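Fornevico stoppt Demontagezellen nach Fehler in der Greifkraftregelung

Fornevico hat den automatischen Betrieb seiner Demontagezellen vom Typ Prukano vorübergehend eingestellt. Beim Zerlegen gebrauchter Desktop-Rechner hatte ein Greifer im Dezember mit zu hoher Kraft geschlossen und ein Laufwerkskabel samt Buchse abgerissen. Verletzt wurde niemand. Das Gehäuse wurde aussortiert, die Zelle noch in derselben Schicht abgeschaltet.

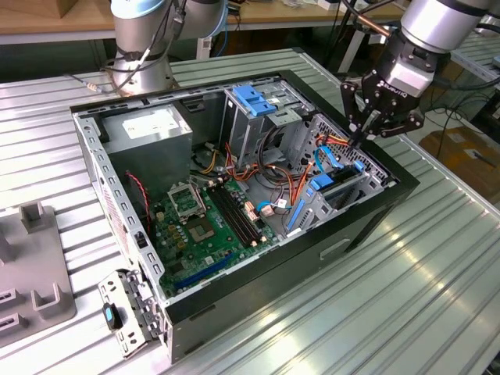 Unternehmensmeldungen | Sicherheit

Im betroffenen Arbeitsschritt greift ein Zweifingergreifer von oben in das offene Gehäuse, dicht neben Strom- und Datenkabeln. Nach Angaben von Fornevico übernahm die Steuerung nach einem Neustart den Kraftgrenzwert nicht – der Greifer arbeitete mit der Werkseinstellung weiter. Der Fehler betrifft den Softwarestand 4 und wurde bei einer Prüfung in 5 Zellen nachgewiesen.

Der Integrator Fankhauser stellt eine Korrektur bereit. Vor der Freigabe muss jede Zelle 1.000 Greifzyklen ohne Abweichung durchlaufen. Betreiber werden gebeten, Anlagen mit diesem Softwarestand bis dahin nur im Handbetrieb und mit reduzierter Geschwindigkeit zu fahren.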